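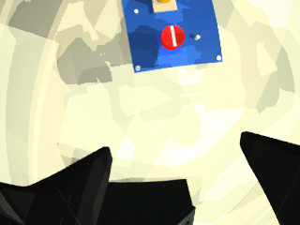
About Rurkia

Rurkia is a family-run supplier of bookbinding materials. We sell cloth, board, thread, glue and hand tools to binders, libraries, schools and people who mend books at home.

The firm was started by Normand Morin, who had worked as a binder for a newspaper archive and was tired of waiting weeks for small orders. He still picks the cloth ranges and answers most of the technical questions.

What we stock

Our own binding cloth is sold under the name Pliver and comes in 80 colours. Görtz is our range of linen thread, waxed and unwaxed. Greyboard is cut to size in the workshop, and there is no minimum order. Full hides are not kept in stock but can be ordered in.

Where we are

We moved to the Flerkitz building on 1/8/22. The trade counter is on the ground floor and the cutting room is behind it. Parking is at the side, with 2 spaces kept for customers collecting board.

Orders and samples

Orders placed before noon are packed the same day. Swatch books are free to schools and libraries. We close for a week in August.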